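Section 4. Comparing two grippers on the hand-held tool

Read Section 3 first. If you have skipped it, you will find out at step 6, and you will have to come back here with a screwdriver in your mouth.

This section covers swapping the fingers on the Flalus hand-held gripper and running the same set of grabs with each pair, so that you can say which is better and have something to point at when a colleague disagrees. It applies to the Lenditz curved fingers and the Hájek straight fingers. The Trullomar suction head has its own section, its own pump and its own opinions.

What you need

The Flalus hand-held body, charged
Both pairs of fingers, with their pads
The small cross-head screwdriver from the lid of the case (it will be in someone's pocket)
A soft cloth for the lens
The trial sheet, printed, one per pair of fingers
A handful of soft things and a handful of hard things to pick up

4.1 Fitting the fingers

1. Switch the body off and wait for the light to go out. The light takes its time.

2. Squeeze the trigger fully and let it go. If the linkage sticks halfway, go to Section 7 before you do anything else.

3. Undo the outer linkage screws first, then the inner ones. Put them in the tray. The carpet is not the tray.

4. Lift off the old fingers and keep them as a pair. They are marked L and R on the inside face, in letters chosen by somebody with excellent eyesight.

5. Offer up the new fingers and start all the screws by hand before tightening any of them.

6. Tighten the inner screws, then the outer. Stop when the screw stops. Alžběta Holub, who wrote the first version of this guide, had "firmly" at this point, and we replaced a lot of linkages that August.

7. Open and close the jaws 12 times. The pads should meet flat. If one leads the other, slacken the outer screw on the leading side and repeat step 6.

CAUTION: Keep your own fingers out of the linkage while you do step 7. It has no sensor and no regrets.

NOTE: Pads are sold separately from fingers. The textured black pad is part 3903. It fits the Lenditz fingers only, though it can be forced on to the Hájek ones by anyone with enough time and not enough sense.

4.2 Checking the camera

The camera sits on the body and looks out between the fingers, so every change of fingers changes what it sees.

1. Wipe the lens. Breathe on it if you must.

2. Open the jaws to their full spread and look at the live picture. Both pads should be in view, with a clear gap between them.

3. Close the jaws. The pads should meet near the middle of the picture. A small offset is fine, and the software takes it out when you press Set Centre.

4. Do not be alarmed if straight walls look bent. The lens is very wide, and the correction is applied later.

5. Save the check picture under the name of the finger pair. "Test", "test2" and "test_final" are already taken, several times over.

CAUTION: Do not change the lens setting between one pair of fingers and the next. You will then be comparing lenses, which is a different afternoon.

4.3 Running the trial

Each pair of fingers gets the same grabs, in the same order, by the same person. Idun Åberg tried splitting the work between two people and ended up with a very thorough comparison of the two people.

1. Choose a surface and stay with it. A mattress is a fair test for cloth, and an unfair one for anything that rolls.

2. Put one item down. Crumple it if it is cloth. Neatly folded cloth flatters every gripper ever made.

3. Start recording and hold the tool still, jaws open, for a slow breath. The software uses this moment to find the fingers.

4. Move in, close, lift to elbow height, hold, and put the item down again.

5. Write the result on the sheet: Held, Slipped or Missed. "Nearly" is not a box, however often it has been drawn in.

6. Do 12 grabs per item, then change items.

7. When the sheet is full, stop recording, swap the fingers as in 4.1 and begin again from step 2.

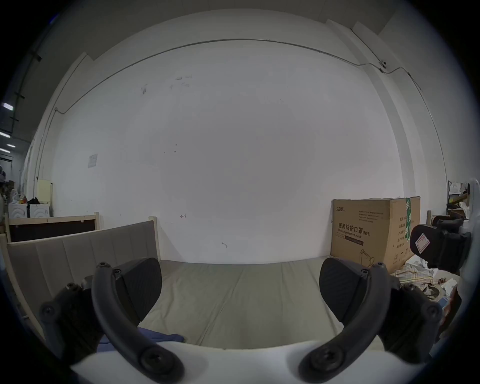
Can I compare the two pairs if I ran them in different rooms?
Only loosely. Light, surface height and the way you stand all change the result, so run both pairs in one room if you want a figure you can defend.

4.4 Reading the results

Add up the Held marks for each item and compare like with like. Resist a grand total. A pair of fingers that is superb with sponges and hopeless with spoons will come out as average, and you will learn nothing about either sponges or spoons.

If the two pairs come out level on an item, look at the recordings for how the item was held. A grip on the very tip of the pad counts as Held on the sheet, but mark it with a T, and be suspicious of any pair that collects a lot of them.

If every grab is Held, your items are too easy. Try a single sheet of paper, flat. That generally restores some humility.

4.5 Common faults

The software cannot find the fingers.
The wrong finger pair is selected in the menu. If the right pair is selected, repeat 4.2, and clean the lens properly this time.

One pad turns when gripping.
The pad screw is loose. Tighten it, and throw away any grabs made since the last good check.

The clock on the recordings says 1990.
The body has been fully flat. Set the time under Settings, Clock, and charge it before you leave, as Section 2 asked you to.

The jaws close slowly.
Fluff in the linkage. Cloth trials produce it in surprising amounts. Brush it out with the jaws open and the power off, and see Section 7 for the parts the brush will not reach.

Go on to Section 5 if you are fitting the Trullomar suction head. Otherwise, put the screwdriver back in the lid.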